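Small tableware sorting: containers, bowls and cutlery

Gallery page, updated November 27, 2023. Notes on one part of the tableware sorting work at the Giltby store room, covering the small bowls and the light cutlery kept with them.

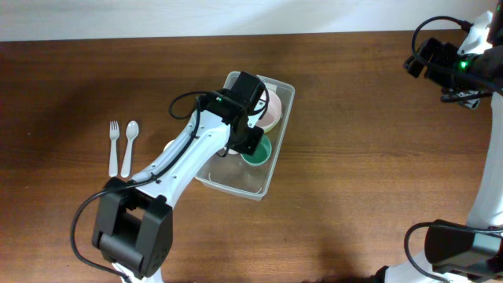

Clear container, open top

Three small bowls in a clear rectangular plastic container: one pale pink, one green with a teal interior, one white. The white plastic fork and spoon lie side by side on the wooden table, to the left of the container.

Notes on the container

The Giltby list has it as an Odeo, the shallow pattern without a lid. Clear walls were chosen over the grey version so that contents can be checked from the side when containers are on a shelf. The grey ones remain in use for cloths and for anything with a lid of its own.

Containers are washed at the end of each sorting period and dried upside down on the rack. Scratched ones are moved to the cleaning cupboard. Washing-up liquid only; the scouring powder used on the pans leaves a haze on clear plastic that does not come out.

Notes on the bowls

Small bowls are sorted by size first and colour second. Mixed colours in one container are acceptable. Mixed sizes are not, as a larger bowl sits on the rims of the others and the container will no longer stack.

Bowls may be placed side by side or nested. Side by side is preferred for fewer than 9 bowls. Nested bowls go in the deep Kelemen trays, upright, with a sheet of kitchen paper between each pair. The paper is reused until it tears.

The stock list entered at the start of this round stands at 143 small bowls in all colours. Chipped or cracked pieces are taken off the list on the day they are found and are not kept for spares.

Notes on the cutlery

Plastic cutlery is kept apart from metal. It goes in after the bowls, laid flat along the long side with all heads at the same end. A fork and a spoon are treated as a pair. Knives are held separately in the Rarska drawer unit, second drawer from the top.

Odd pieces go in the tin by the door. When the tin is full the contents are matched up again, and whatever is left over goes out with the picnic set.

Shelf positions

Small bowls: lower shelf, left bay. Maximum 60 bowls to a bay.

Deep trays: lower shelf, right bay. Stack no more than three high.

Plates: middle shelf, on edge in the rack – large at the back, side plates at the front.

Cups and beakers: upper shelf, handles to the right where there are handles.

Labels

One label per container, on the short end, facing out. Size on the first line, item on the second. Colour is left off the label for clear containers. Pencil on card has lasted better than marker on tape, which lifts after a few washes and leaves glue behind.

Still to do

Plates and serving dishes are to be sorted in December, together with the remaining lids. The shelf positions given for plates are provisional until the second rack has been fitted. Measurements for the rack are on the inside of the cupboard door.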